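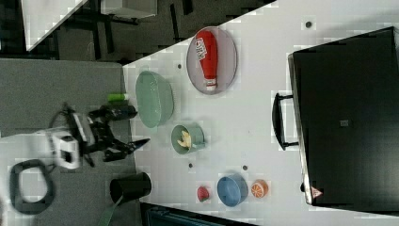
Hello Sibel,

May report, a bit later than I promised, but there's more to tell you this time so I hope you'll forgive me.

The big thing is that we have finally stopped arguing about grippers in the abstract and started putting them through the same jobs. As agreed with you in the spring, the two up for comparison are the Likeck, our old two-fingered one with the pointed tips, and the Zorkavari, with the wide padded fingers that everybody was so keen on after the demo. Both go on the same arm, with the same controller, and both get 20 goes at each item. We're using toy food and ordinary kitchen bits for now: the strawberry, the banana, the half orange, a few bowls and the ketchup bottle.

So far the pointed tips are doing better than I'd have bet on! They're lovely on the strawberry (you can come in from the side and pinch it just under the green top) and they can get down inside a small bowl for the banana without shoving the bowl across the table. The padded fingers simply don't fit in there. Out of 20 tries at the banana in its cup, the Zorkavari managed 2, and I was being generous with one of those.

The ketchup bottle is the other way round. Lying on its side on a plate it likes to roll, and the pointed tips tend to nudge it before they've got hold of it. The padded ones close round it and up it comes. I'd like to try rubber sleeves on the Likeck before we call that one, and Vasiliauskas have said they'll cut us a few sets for 70 pounds, delivery included. I've put it through on consumables, shout if you'd rather it went elsewhere.

Bowls are a nuisance for both. Going for the rim works, more or less, if the arm comes in at a decent angle, but the big shallow one tips. We've had a long and slightly heated chat about whether picking up a bowl by its rim counts as a success if it's on a slant, and settled on yes if it gets to the other side of the table the right way up.

Camera: it's mounted on the gripper now, which has helped a lot with lining up the last bit of the reach. The trouble is that the padded fingers block more of its view, so I can't yet say how much of the Zorkavari's poor showing is the fingers and how much is the camera not seeing past them. I want to move the bracket and run the small items again before you take anything to the Sunach people.

Money is fine. We've spent less than planned on parts and a bit more on cables, and there's 200 left in the travel line that I'd like to shift over to spare fingertips if you're happy with that. I bent one last week going after the half orange too fast, entirely my fault.

Next month is the sleeves, the bracket, and then cups, starting with the black one. Could you let me know about the travel money before I order?

All the best from the lab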